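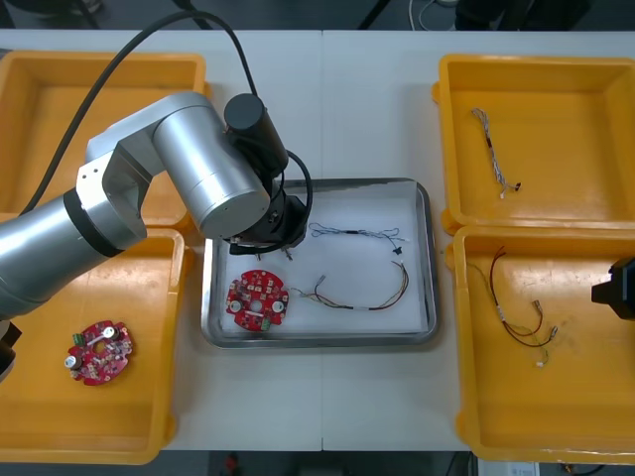 Ngaio Henare asked after the September update whether the cell could be cut back to one arm and the saving put toward fixtures. The short answer is no for this stage. Presenting a board and its harness together needs two grippers, and a fixture that holds the board still does nothing for the loose end of the wire. The question of fixtures is taken up again under Remaining work.

## Skarkik workshop cell: progress to 20 October 2023

### Status

The cell sorts and pairs round red circuit boards with their wire harnesses on a shared bench at the Stestia workshop. Both arms are mounted and running from the one controller. Current layout is a paper-lined stainless steel tray in the centre of a white two-panel table, with yellow plastic bins on either side of it. Boards are kept on the left and harnesses on the right. The tray is the only place where the two arms are permitted to overlap.

The joint between the table panels was shimmed level in September. It runs close enough to the middle of the tray that any step there tilts the tray and shifts the pick height on one side.

### Work completed

- Gripper fingers on the left arm replaced with a narrower metal pair. The earlier fingers could not close on a connector body without also catching the wires.
- Tray lining changed to plain white paper. Bare steel gave glare that the vision software read as edges.
- Cable to the left gripper re-routed in a high loop over the arm. Wrist rotation is limited in software to 90 degrees each way until a proper dress pack is fitted.
- Speed inside the tray zone limited to 96 mm/s for both arms.

### Test results

Logged pick attempts for the period total 1,436, boards and harnesses combined. Boards are the easier part. They are rigid, the central hole gives a reliable centre point, and a tilted board in a bin is generally recovered on the second attempt.

Harnesses remain the weak point. Twisted and braided types hold their shape and can be taken near the connector. The loose multicoloured bundles form loops when they are dropped in a bin, and the planner sometimes selects a loop in place of the plug. Where two bundles touch in the tray, the software still tends to report them as a single object. Almost 2 weeks of bench time went into this fault and it is not closed.

### Remaining work

1. Retrain the segmentation model on touching harnesses, using the Ogola labelling tool already licensed to the workshop.
2. Fit the dress pack and remove the wrist limit.
3. Trial a low printed divider in the harness bins. This is the fixture work Ngaio raised, and it can be done from existing filament stock.
4. Connector mating. Not started, and dependent on item 1.

### Budget and risk

Spending is within the approved amount. The Drendix force sensor for the right arm is on back order with no confirmed ship date. Items 1 to 3 can proceed without it; item 4 cannot. If the sensor has not arrived by the next report, we will request approval to substitute a different model — the mounting plate would need to be re-machined in that case, and the labour is not covered in the present allocation.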